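Search this forum Advanced search Go

Budgeting for a second arm: fingers first, or the whole cell?
Posted by trestle_and_twine, November 26, 2024

Hi all, long-time reader and only an occasional poster, so please be kind! We're a small shop that makes up wiring for pump controllers, and I've been handed the lovely job of putting together next year's equipment list. We already have one arm on the bench, and I'd dearly love a second, but the money has to stretch over everything else as well (the crimp press is on its last legs, and don't get me started on the compressor).

Gukmont have quoted me $3,748 for a gripper package with two sets of fingers, a wrist camera mount and the cabling to suit. Spare finger pairs are $179 each from them, or $211 from Candevel, who reckon theirs have a better grip face. I haven't handled either in person, so I'm going on brochures and a very friendly phone call.

The work is mostly twisted pair, blue and white, gathered into a short black sleeve with the strands free on either side. It's light, it's springy, and it never lies the same way twice when it goes into the orange tray. I'd want the fingers to take hold at the sleeve and leave the loops alone.

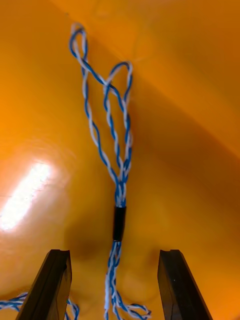

saltbush_kev reckons you should put the arm off a year and spend the lot on fingers and trays. Loose wire is a fingers problem, mate, and a second arm with the wrong tips on it just gives you two machines dropping things. Buy one pair from each supplier and run them side by side for a fortnight before you sign anything.

marmalade_bench wrote:
I'm going to disagree with Kev, fondly, as usual. If your one arm is already booked solid, where does he think the fortnight of testing is going to come from? We held off on our second unit to save money and ended up doing every trial after hours, which cost us more in overtime than I like to remember. Put the arm in the budget now and ask for a staged delivery. Hura did that for us and were quite good about it, though you do have to chase them for the paperwork.

saltbush_kev wrote:
Fair point on the bench time, I'll give you that one. I still wouldn't pay for two finger sets in a package before I'd tried a single one. Ask Gukmont to split the quote.

trestle_and_twine wrote:
Thank you both, this is terribly helpful! I've emailed Gukmont to ask for the split. Our arm is busy most mornings but the afternoons are patchy, so I think I could squeeze a trial in without anyone staying back. Has anybody cut their own notches in the fingertips? I'm wondering if I should leave a line in the budget for machining.

flywire_door wrote:
We had ours done at Yu, a batch of 20 tips, and would happily go back. Take a handful of your real harnesses in with you. Ours were drawn up from the nominal diameter of the bundle, and the sleeve adds more than you'd think once it's shrunk down. I'd also ask about the colour of the tray while you're planning, as our glossy ones threw the camera off under the bench lights and we swapped to matte.

marmalade_bench wrote:
Seconding the matte trays. They're cheap, so get them on the list early before someone spends that money on the compressor.

trestle_and_twine wrote:
Trays added, and a line for machining too. I'll pop back in when the split quote lands.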